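Sokol Countertop Dishwasher
Installation and Set-Up Guide

Section 4: Water connection, leveling and first cycle

This section applies to units supplied with the Prulent quick-connect hose set. If the unit will be plumbed permanently under a sink, go to Section 5.

4.1 Before you begin

Check that the following parts are in the accessory bag:
Inlet hose with Prulent coupling
Drain hose with hook end
Faucet adapter with rubber washer
Hose clamp
Water hardness test strip

The unit needs a flat surface at least 12 inches from any cooktop or oven. Leave a gap of 2 inches behind the cabinet so that the hoses do not kink. The counter must be able to carry the weight of the unit when it is full of water and dishes.

CAUTION: Do not plug in the power cord until step 8 is complete.

4.2 Connecting the hoses

1. Unscrew the aerator from the faucet. Keep it in case the unit is moved.

2. Place the rubber washer inside the faucet adapter and screw the adapter on by hand. Tighten a quarter turn with a wrench. Do not use thread tape on plastic threads.

3. Push the Prulent coupling up onto the adapter until the collar clicks. Pull down gently to confirm that it is locked.

4. Connect the other end of the inlet hose to the port marked IN on the back of the cabinet.

5. Slide the hose clamp over the plain end of the drain hose. Push the hose fully onto the port marked OUT and tighten the clamp.

6. Hang the hook end of the drain hose over the edge of the sink. The highest point of the hose must be above the base of the unit. The end of the hose must not sit in standing water.

7. Open the cold water slowly and check each joint for drips. If the faucet joint drips, close the water, remove the adapter and reseat the washer.

NOTE: Hot water may be used if the supply does not exceed the temperature printed on the rating plate.

4.3 Leveling

8. Set a spirit level on the open door, first side to side, then front to back. Turn the front feet clockwise to raise the unit. Lock each foot with the nut provided. A unit that leans forward may leak at the lower door seal.

4.4 Setting the water hardness

9. Dip the test strip in cold tap water for one second, shake it and wait one minute. Compare the strip with the color chart inside the back cover.

10. Hold Start and Delay together until the display shows H. Press Delay to move through the levels. Press Start to save.

4.5 Loading the racks

Scrape off food scraps before loading. Rinsing is not required. Face soiled surfaces toward the spray arm and leave space between items. Bowls go in the lower rack at a steep tilt so that water runs off the base and does not collect in the foot ring.
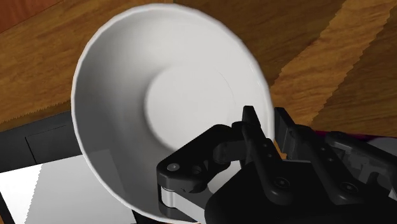

4.6 First cycle

11. Remove all dishes from the racks. Run the Rinse program once with no detergent.

12. At the end of the program, open the door and check that the sump has drained. A small amount of water around the filter is normal.

13. Fill the rinse aid chamber to the MAX line and wipe up any spills. Excess rinse aid causes foam.

Error codes during the first cycle:
E1: Water supply closed or inlet hose kinked. Open the faucet, straighten the hose and press Start.
E2: Water not draining. Check the height of the drain hose and clean the filter.
E4: Water in the base tray. Close the faucet, unplug the unit and contact service.

Replacement hose set: order part 406 from Bosteseo Parts.

Revised Tue 9 August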